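Learning to cook with less salt

23 July 2020

In June my doctor told me that my blood pressure is too high and that I must eat less salt. I am not a person who gets sick often, so I was a little offended. Then I went home and read the label of my favorite soup. One can has 700 milligrams of sodium, and I was eating it almost every day for lunch.

The first week was sad. I cooked rice without salt, potatoes without salt, and one chicken that my husband ate very politely. I wanted to give up. My neighbor Dineo Jacobs told me to start with lemon, because sour taste wakes up the food in a similar way. She was right. Now I buy six lemons each time I go to the Arent market, and usually they are finished before I go again.

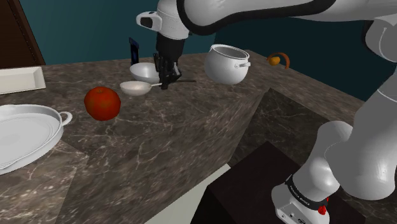
White dishes on a dark marble counter.

The second thing that helped me was to toast the spices. I put cumin and coriander seeds in a dry pan on a low fire, and I wait until the smell comes. It takes two minutes, maybe three. Before, I was always adding the powder at the end and I did not understand why it tasted like dust.

Bread is still my big problem. I did not know that bread has so much salt in it. I tried to bake one loaf with half of the salt, and it grew very fast and then fell down in the middle. We ate it as toast. If somebody has a good recipe, please write it in the comments, I prefer one without a machine.

Next I want to try making pickled onions with only vinegar and a little sugar.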